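Ticket 97: Rinse cycle stalls with drain fault, Mudcombe laundry room
Status: Resolved

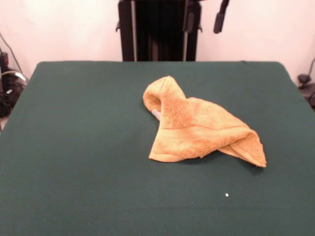

Can the washer be used while the drain fault is showing?
Leave it off until the sump has been emptied. The door stays locked with water in the drum, and repeated restarts trip the pump's thermal cutout.

Reported by: Najwa Nimri
Assigned to: Volker Mühlbauer
Unit: Golletti front loader, ground floor, left bay

Wednesday, 8:20 am
Drain fault on the second rinse, mixed load of towels and bar cloths. User power-cycled the unit 3 times. Same fault each time, same point in the cycle.

9:05 am, V. Mühlbauer
Drained through the service hose into a tray. Pump filter removed: lint, one shirt button. Cleaned and refitted. Impeller turns freely by hand. Test rinse with empty drum completed normally.

10:40 am, N. Nimri
Fault is back with a full load. Water level in the drum dropped partway and stopped.

11:15 am, V. Mühlbauer
Pump coil reads 200 ohms, within the range on the service sheet. Supply voltage present at the connector during drain. Pump ruled out. Checked the discharge hose: it had been pushed 20 cm too far down the standpipe and was kinked behind the cabinet. Colour of the rubber at the bend suggests it has been that way for a while.

1:30 pm, G. Shao
Hose replaced with a spare from the Bunnag store. Retaining clip fitted at the correct height. Cabinet moved forward to clear the wall.

2:50 pm, V. Mühlbauer
Two full loads run, towels, hot wash. No fault. Spin reached full speed on both.

Follow-up
Right bay has the same hose routing and no clip. Serena Pace to raise a separate ticket. Clip is on order from Stekorico.

Closed by: V. Mühlbauer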